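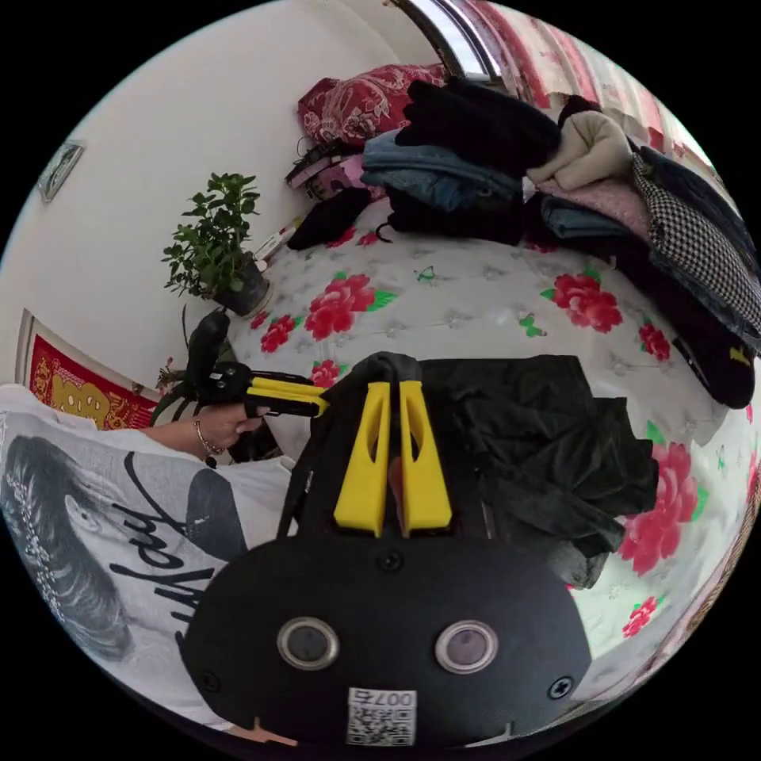

Sorting and folding, bedroom two. The work covers one household's everyday clothing, moved from a mixed heap to shelf-ready stacks on a double bed. The bed was chosen over the table for its area and height. Jeans are kept together in their own stack, as at the far part of the bed, because denim weighs more than jersey and presses creases into anything left beneath it. Black garments are opened out singly before sorting; folded, they are hard to tell apart.

Parvathi Kurup set the order of work. Elango Poduval wrote the shelf labels and measured the wardrobe, which is a Clirnport unit, 800 mm wide inside, with fixed shelves. Folded width was set so that two stacks sit side by side with a small gap for the hand.

T-shirts are dealt with first. Each is laid flat, face up, and smoothed from the neckline down. Sleeves are straightened before any fold is made – a twisted sleeve shows as a ridge through the whole stack.

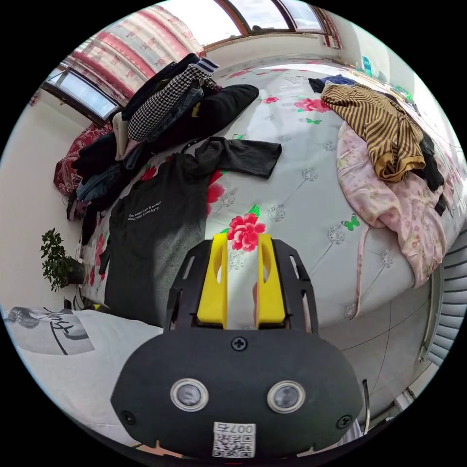 Dark grey T-shirt laid flat, small white print on the chest. Heap behind, with the houndstooth garment on top.

Side folds come next, one third of the width from each edge, then a single fold from the hem. The finished piece should be around 30 cm long. Printed shirts are folded with the print outwards so that they can be found without lifting the stack.

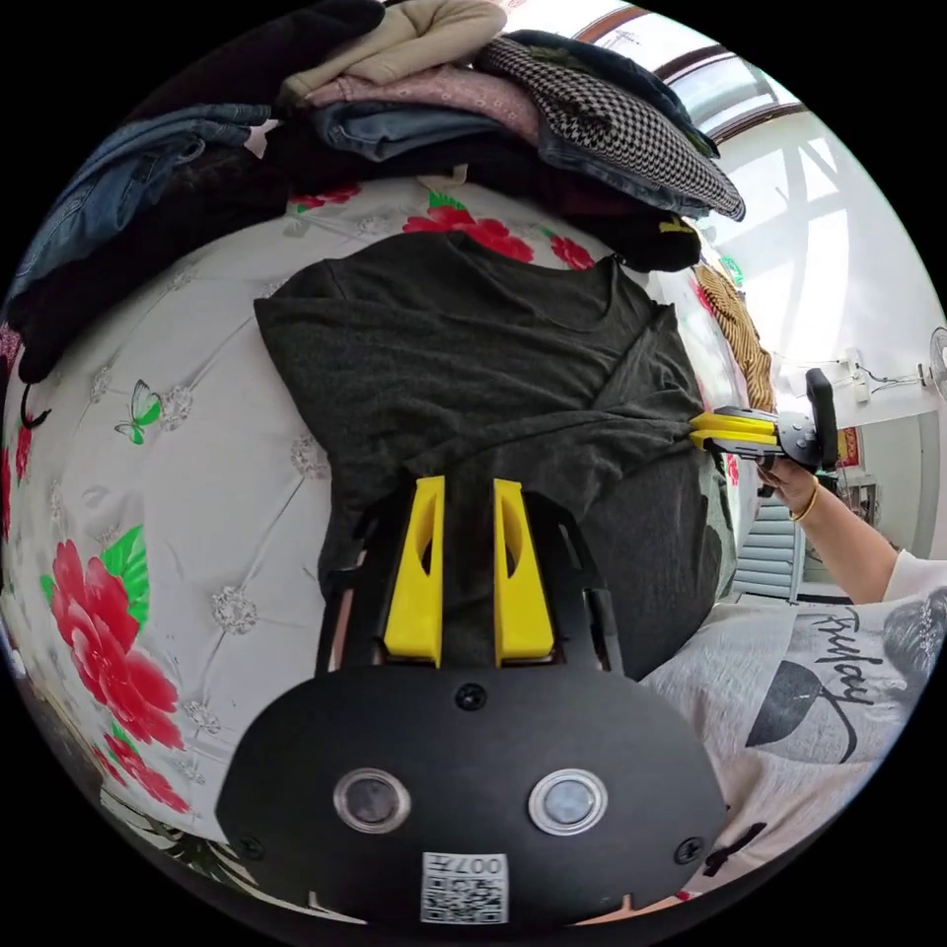
Dark grey T-shirt held at its right edge, creases showing on that side. "Friday" print in the foreground, folded pile across the back.

Socks and hangers are covered on the Saturday page.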